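From: Boonmee Kaewkla
To: Indale Linens list
Date: 6 May 2025
Subject: Re: [indale-linens] blankets vs. sheets, what goes in which bin

Sorry for the slow answer, typing this between loads.

> Can somebody please settle the folding thing before the August
> drive. Last time we had three different sizes of blanket bundle
> and the shelf at Limsakul only takes one of them. Also I found
> baby clothes folded up INSIDE a blanket, which went out to a
> family with no baby. And are we still taking character prints?
> I was told plain only, then I was told anything goes. I have two
> bags in my hallway and would like my hallway back.
>
> Also what are we doing about the Flumero bins, the lids don't
> close on the full ones.

OK in order, more or less.

Folding. Long side in half, then half again, then thirds from the short end. Fold goes out toward the front of the shelf. The Limsakul shelves are 30 cm deep between the lip and the back rail and a throw folded this way fits with a bit to spare. Big bed blankets don't fit no matter what you do to them, so those go in the bottom cage, rolled, with a strip of old sheet tied round. No rubber bands please. They perish and leave a brown line, I threw out a good cream one last fall over that.

The thirds fold works for fleece and for anything thin. Quilted stuff springs open. Sit on it. I mean it, two minutes.

Clothes inside blankets — yes, that was probably my pile, apologies. What happens is a small white thing gets dragged along in the wash with a blanket and clings, and then it gets folded in. So now I lay every blanket out flat on the bed first, both sides, run a hand over it, and anything that isn't blanket comes off and goes in the clothes tub. Takes a bit longer. Check the corners on fitted sheets too, socks live there.

Character prints. Yes we take them!! The plain only thing was for the Clundadby order, they wanted plain for the guest rooms and that order is closed. Everybody else is happy with cartoons and the kids' ones go first every time. Put them on the left side of the shelf with the print facing up so people can find what they want without pulling the whole stack down. If there's a big figure on it, fold so the face shows. I know this means the thirds come out a little uneven, that's fine, I would rather have an uneven bundle than somebody unfolding nine of them looking for the mouse.

What we don't take in prints, same as in plain: anything with a burn, anything with the binding coming off more than a hand's length, anything that smells after two washes. Faded is OK. Pilling is OK if it's soft. Stains, use your head.

Washing. Printed fleece on cool, inside out if it has an inside. Keep the whites seperate from the dark or bright ones, I know we've said it, but I got a pink pillowcase back this week that did not start life pink. Low heat or hang. No softener, two of the families have asked.

Flumero bins. The lids don't close becuase people fill them to the top. Stop at the line. If there's no line on yours, stop a hand below the rim. They stack four high if closed and zero high if not. I have spare lids, the gray ones, ask me.

Numbers for whoever is doing the sheet. We put out 2,364 pieces all of last year, of which 359 were blankets and throws, the rest sheets, towels, pillowcases. I'd like us to hit 1,000 by the end of August this time and we're behind on blankets, ahead on towels. So if you are asking around, ask for blankets. Twin size most of all. We have enough bath mats to tile the street, please say no to bath mats.

Labels. Size on the top line, fabric on the second, nothing else. Masking tape not the sticky ones. Don't write "nice."

Your two bags — leave them on my porch any time before supper, under the bench if it looks like rain. I'll sort them with mine, bed's already covered in blankets and small clothes so what's two more. If there are duvet covers in there put them in their own sack, they tangle.

Dryer's buzzing, got to go. Will answer the key question seperately when I find out who has the key.

Boonmee 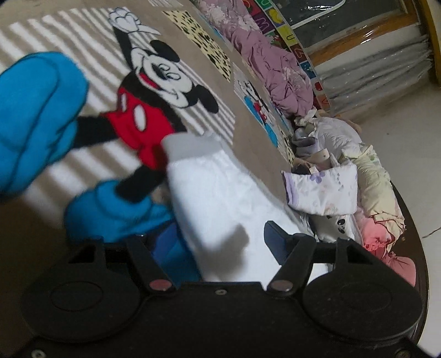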